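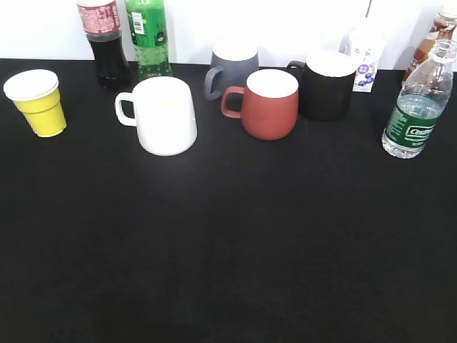 Tramlow Mug Words is a collection of the things people say when they want a particular mug, cup or drink off a table and have to ask somebody else to pass it. I've been gathering the phrases on and off since February, and this is version 2, which I like a good deal more than the first. Colour does most of the work, as you'd guess, but position creeps in much sooner than I expected. The yellow cup has a gap between it and everything to its right, and for plenty of people that gap mattered more than the yellow: I've got "the lonely one", "the one that's wandered off" and "end cup" (my favourite, very brisk). If you only want the files, skip down a bit. If you like mugs, stay where you are!

What's in it

There are 896 phrases, one per row, all in English. Each was written by a person who had been given a thing on the table and told to ask for it in a single go, as if the listener had their hands full and not much patience. No second tries, no pointing, no "no, the other one". The shortest are one word long. The longest goes on for four lines and includes an apology.

phrases.csv – the main file, every phrase with its row number
things.csv – my short names for each mug, cup, bottle and carton
handles.csv – the phrases that mention a handle, pulled out separately
odd.txt – leftovers, jokes, two recipes for squash
changes.txt – what moved between version 1 and this one

The columns in phrases.csv are row, thing, phrase, round and note. Row is just a number. Thing matches the short name in things.csv. Round is 1 or 2 and tells you when the phrase was collected. Note is mine and mostly blank; where it isn't blank I was usually arguing with myself about spelling. It's all saved as UTF-8 with commas and double quotes, and I've opened it in three different spreadsheet programs without anything falling over.

Why drinks things?

Because everybody owns mugs and everybody has opinions about them. I tried stationery first and it was hopeless, people just wrote "pen". With mugs you get colour, shape, size, handle, who'd be likely to drink from it, whether it looks like a tea mug or a coffee mug (a bigger divide than I'd realised) and a surprising amount of affection. Bottles are different again. People go straight for what's in them, or what they think is in them, and hardly anybody bothers with the shape.

My own short names are as dull as I could make them: white mug, grey mug, red mug, black mug, yellow cup, cola bottle, green bottle, water bottle, carton. Please don't read anything clever into them, I needed something that would fit in a narrow column.

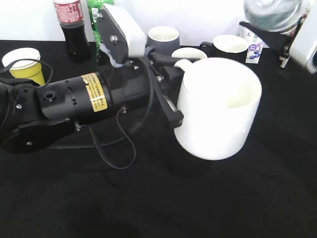 The carton deserves a mention, mind you, as it collected the oddest spread of phrases in the whole set. Some people called it the juice, some the milk, some "the little box", and one person wrote "the blueberries please" and left it there. I kept every one of those. I haven't tried to settle what's in it and I've not marked anybody wrong. If the phrase would get the carton passed to you, it's a good phrase as far as I'm concerned.

Spelling is as people left it. So you'll find grey and gray, terracotta with every possible number of Rs and Ts, and "colour" with and without its U. Fredy Nina went through the whole lot with me over several evenings and we fixed only the things that made a phrase unreadable, which came to very few. Every fix is in changes.txt, old version and new version side by side, so you can put them back if you disagree.

How I collected them

Round one was done on paper slips at Tridinano, which is the café under the flats where I live. I sat at the long table by the window with a tin for the slips and asked anybody who seemed to be waiting for something. That gave me 300 phrases, written in every colour of biro and in one case eyeliner. Typing them up took ages and I wouldn't do it that way again, lovely as it was.

Round two was everything after that, typed straight into Pultia, the little form thing we use for the allotment rota. Much quicker, and the handwriting's better! The tone changed a bit though. On paper people were chattier and drew small arrows. In the form they got terse and dropped their pleases. I've kept the round column for that reason, so do look at it before you say anything about politeness. Lumping the two together gives you an average that doesn't sound like either lot.

I asked for no names, ages or anything else about the writers. Some people signed their slips anyway, and I left the signatures off.

Reading the red ones

A word about the red mug, as it's the one I get asked about. It's a brownish sort of red, terracotta if you're feeling fancy, and people split over it all the way through. "Red mug" wins by miles. After that you get brick, rust, clay, plant-pot, tomato soup, "brown one??" with both question marks, and a long run of "the orangey one". My short name says red, purely as it was quickest to type. If you're using the collection to look at colour words then please work from the phrase column and forget mine entirely.

The grey mug has a milder case of the same thing. Slate and charcoal both turn up, and so does "blue-ish", from somebody who I think was trying to be helpful.

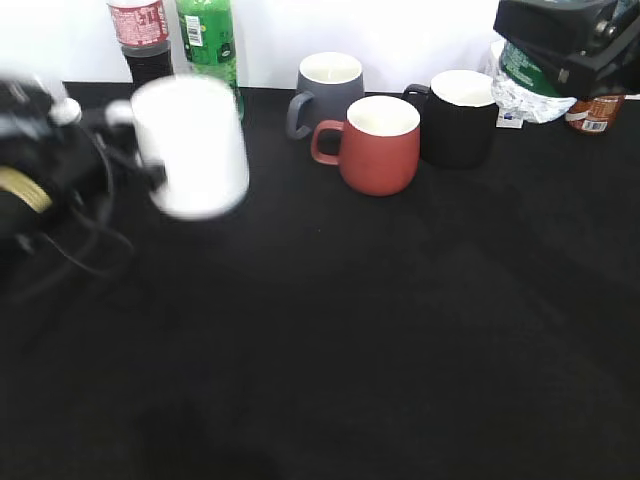 Handles

I pulled these into their own file after Fredy said they were the best bit, and he's right. There are 178 phrases in handles.csv. Quite a lot of people wrote "handle on the left" and felt very pleased with themselves, and it's perfectly true of the mug they were asking for. It's also true of the white one, the grey one, the red one and the black one, so whoever's doing the passing is none the wiser.

I haven't thrown those out. They're marked with an L in the note column of handles.csv. What I find interesting is how often the L people added a second clue straight afterwards, as though they'd looked up and spotted the problem mid-sentence: "handle on the left, the black one", "handle on the left – oh – the white". The dashes are theirs.

The black mug's handle gets missed altogether by some writers, who called it the beaker or the tumbler. Black handle, black table, I don't blame them. Those phrases are in the main file under black mug with nothing special in the note.

Front, back, near, far

This is where I'd tread carefully. "The front one" nearly always means the white mug, and "the one at the back" could be any of several things depending on how the writer was feeling. Near and far are worse. Near to whom? I didn't say where the listener was standing, and I should have done. In round two I added a line to the form saying the listener was on the same side of the table as the writer, and the muddle got smaller, but it never went away. "Behind" is the tidiest of the bunch. People seem to agree on behind.

For the bottles, position words are rare. Cola and "the green one" cover nearly everything, with a small minority for fizzy, pop and "the brown stuff". Clear bottles attract the word water and not much else.

What it's no good for

Please don't use it to decide what most people in Britain call anything. It's mainly people from one street and their cousins. The café lot were very heavy on tea drinkers and I'm convinced it shows. There's also a patch in round two, easy to spot, where a whole family filled in the form in one sitting and clearly copied each other's jokes. Look for "mug of destiny". I left it in as it made me laugh, but you might want to take it out.

It won't tell you much about cups generally either. They're plain mugs in plain colours. As soon as you've got a mug with a cat on it everyone will just say "cat mug", and my mate at Verstraete (the framing shop, not the bakery) has a whole shelf that proves it.

Changes since version 1

Added round two.
Split out handles.csv.
Changed "dark mug" to "black mug" in things.csv, as people kept thinking I meant the grey.
Put the squash recipes in odd.txt after three separate requests.
Removed a column called "mood", which was a mistake from start to finish.
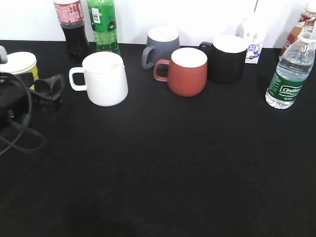

Using it and sending me more

Help yourself. You can copy it, cut it up, print it on a tea towel or use it in class, and a mention of Tramlow Mug Words somewhere would be nice. If you fix something, tell me and I'll fix it here too.

New phrases are very welcome, one per line, with the thing you're asking for in front and a comma after it. Don't tidy them first. I'd also love a batch from anybody who doesn't drink hot drinks at all, as I've a feeling they look at mugs quite differently. Leave them in the tin at Tridinano if you're local, otherwise the Pultia form is still open and I check it most evenings after tea.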